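Linley Kitchen Room: Tabletop and Cookware Check
Date: 23/05/2023

I do this one before the room gets handed over, and I type it up as I go, so forgive the rambling. OK means fine, FIX means somebody has to do something before the next booking.

1. Table steady, no wobble. OK. I leaned on every corner, and the Munmont feet are still holding up great (I was so skeptical of those!).

2. Table cover lies flat enough to work on. OK, with a grumble. The black cloth wrinkles if you so much as look at it. Smooth it out before you set down anything that tips, and keep it well away from the burners, please. It's fabric and it'll catch.

3. Saucepan. OK. The small teal one is my favorite thing in the whole room. Checked the handle for play, checked the inside for scratches, put it back out empty. Keep the long handle turned in from the table edge.

4. Teapot. OK. Rim and spout checked for chips with a fingertip, slowly. I went over it twice after what happened to the last one in November.
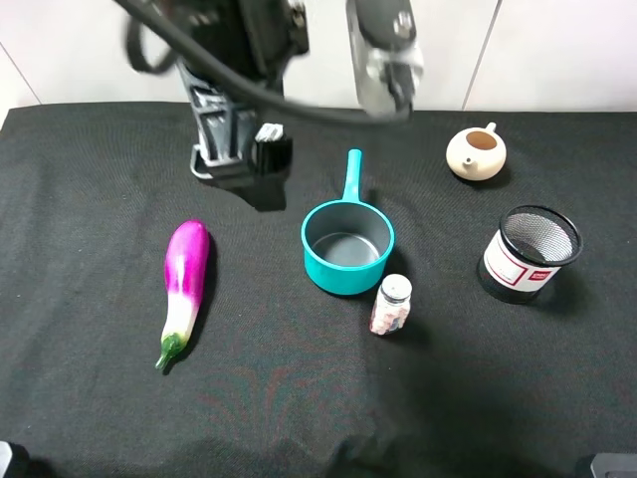
Can the small bottle with the white cap stay on the table while people are cooking?
Put it on the high shelf first. Anything small and candy-colored gets mistaken for candy, and we do have kids in here on family nights.

5. Small containers capped and labeled. FIX. The print on the little clear bottle of pink and white pieces is too faint for me, and I had my good glasses on! It needs a new label in thick marker, front and back.

6. Produce. OK. One eggplant out, purple going to white at the bottom, green stem still on. Rinse before cutting, and wipe the board after.

7. Wall panels behind the table. OK. I wiped along the seams and got a bit of dust, no grease.

8. Outlets and cords. OK for the outlets. The Kerslake kettle is limited to 900 watts on that side of the room, so don't plug the hot plate in next to it. I've said this over 5 times now and I'll keep saying it.

9. Fire blanket on its hook, pull tabs hanging down. OK.

10. First aid box. FIX. Only 3 burn dressings left and the list on the lid says 8. I've added them to the Porkisden order, along with more of the blue bandages.

Still open: items 5 and 10. I'll redo the label myself if I can find the marker, which was in the drawer last time I looked.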